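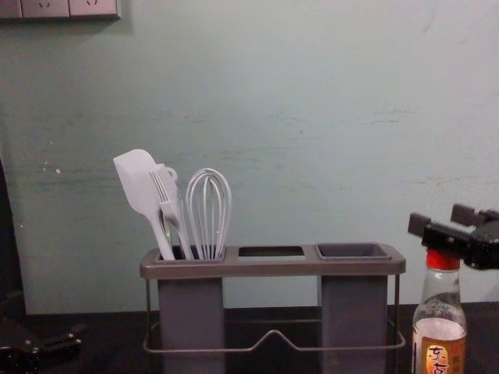

When I moved to this apartment I promised myself that I would not buy anything for the kitchen for one year. I kept the promise for almost four months. Then my drawer stopped opening.

I should explain the drawer. There is only one that is deep enough for cooking tools, and it is next to the stove, on the left side. Everything went there: two ladles, the potato masher, the can opener, wooden spoons from my mother, a pastry brush which had lost half its hair. In December the masher turned itself upside down and caught on the inside of the cabinet. I could open the drawer only as wide as two fingers. I cooked for nine days with one wooden spoon and a table fork, until my neighbor Michalis Sotiropoulos came with a long ruler and pushed the masher flat. He was very polite. He only asked me how many ladles a person needs.

So I emptied everything on the bed and made two piles, the things I had used in the last month and the things I had not. The first pile was very small. It was a spatula, a whisk, a few spoons, a peeler and one knife. The second pile I put in a shoe box, and the shoe box went on top of the wardrobe. I have taken it down once, for the can opener.

Then came the question of where the small pile should live. I did not want to give it to the drawer again. My friend Palesa Mtshali keeps her tools in a big ceramic jar and it looks beautiful in her kitchen, but everything stands in the jar together and falls to one side like flowers that are too old. When you pull out one spoon, three others come with it. Also you cannot see the bottom of the jar, and I do not like to think about the bottom of the jar.

I wanted something with separate places. I looked for it longer than I want to admit. In the Vedberg store there was a nice one made of bamboo, but Palesa told me that bamboo in her kitchen became black at the feet after one winter. At Lallico I saw a round one that turns, and I turned it so many times that the woman in the store came to look at me. It was too wide for my space. In the end I found a gray one in the housewares corner of Moschos, on the lowest shelf, behind the dish racks. It had no price on it, and the cashier had to call somebody.

It has a rim on top and square compartments under it, and a thin wire goes around the lower part. At the bottom there is a flat tray. The tray was the reason I chose it, because I am a person who puts the whisk back before it is completely dry. I know this is a bad habit. My mother, Ourania Vlachopoulos, has been telling me this since I was tall enough to reach the sink, and she still tells me on the telephone.

I put it on the table against the wall, under the sockets. The wall there is the pale color between blue and green that was in the apartment when I came. It has many marks from previous chairs, or maybe previous people. I wanted to paint it in the first week and I bought a sample of paint named Temora, which on the card was a calm gray and on my wall was the color of a wet mouse. So the old color stays for now, with its scuffs. With the gray things in front of it I even like it a little.
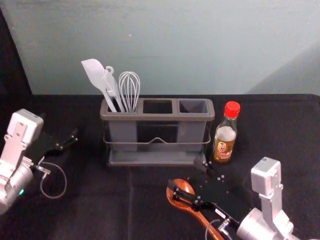 The caddy on its black cloth, with the sauce next to it. The three tools share the left compartment.

The black cloth was a good decision, I think. The kitchen looks more calm with it. On the other hand it shows flour from very far away, and I bake more than I should. I shake it from the balcony in the evening, when the lady downstairs has taken in her laundry.

About the way I fill the compartments. At first I made a system with one kind of tool in each place: flat things, round things, and in the third one the wooden spoons. It looked like a store window, and for some days I was proud of it. But I noticed that my hand always goes to the same side. I am left-handed, and when I stand at the table I take everything from the left. The spoons in the right compartment were so far for me (I know, it is the length of a hand) that I began to use the spatula for stirring soup. Then I moved the wooden spoons to a small hook by the stove and let the rest come together on the left.

I asked Gladys Mfaume what she would put in the free compartments, because she has the most organized kitchen I know. She said chopsticks and a thermometer. I own neither of them. She said also that empty space is not a problem which must be solved, and then she gave me some of her lemon cake, so we stopped talking about it.

The sauce bottle is a different story. It should live in the cabinet with the oil and the vinegar. But I put it in rice, in eggs, in lentils, and once in a tomato salad, which my mother does not know. Every time I cleaned the table I returned it to the cabinet, and at the next meal it came out again. Now I let it stand beside the caddy. It has a red cap, and I find it nice to have one red thing there.

What I would do differently: I would measure the table before going to the store and write the number on paper, not in my head. I would also wash the caddy before the first use. Mine had a smell of cardboard for almost a week — not strong, but I noticed it every morning with my coffee.

The drawer has now only dish towels in it, folded in half and then in three. It opens all the way. Next I have to do the cabinet with the lids, and I am not ready to write about that one yet.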